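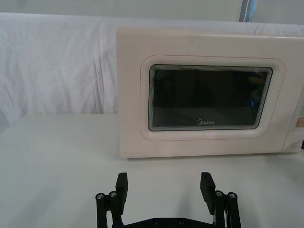
Our lab partner from the other section said straight off that a break room microwave is a boring topic and we should of done the fridge. Maybe. But people complain about the microwave way more, so we kept it.

Project: Shared Microwave Use in the Griris Hall Break Room
Draft 2, 10 November 2022

What we wanted to know. Why there's a line at lunch and why the thing is always dirty inside. Two questions, one microwave.

Setup. Small cream Midea on the white table. Dark window in the door, hard to see your food through it, came up a lot in the comments. Sign-up sheet taped to the wall next to it for 4 weeks. People wrote start time, what they heated, covered or not. We got 200 entries. Some were jokes, took those out after.

Results. Most of the line is leftovers heated twice. Person opens door, pokes the rice, puts it back in. Soup is the worst for splatter, then anything with tomato sauce. Hardly anybody used a cover even tho we left 2 plastic ones right there.

Cleaning. Bowl of water with lemon, run it, wipe it down. Worked fine on fresh splatter. Old stuff on the ceiling needed soaking and then a second go.

Problems. Sheet went missing over one weekend. Nobody wrote anything on Fridays. Also "covered" meant different things to diferent people (paper towel? lid half on?), should have said on the sheet.

Still to do. Redo the sheet with check boxes, run again in December, graph for section 3. Ask Teromo Hall if we can use theirs to compare.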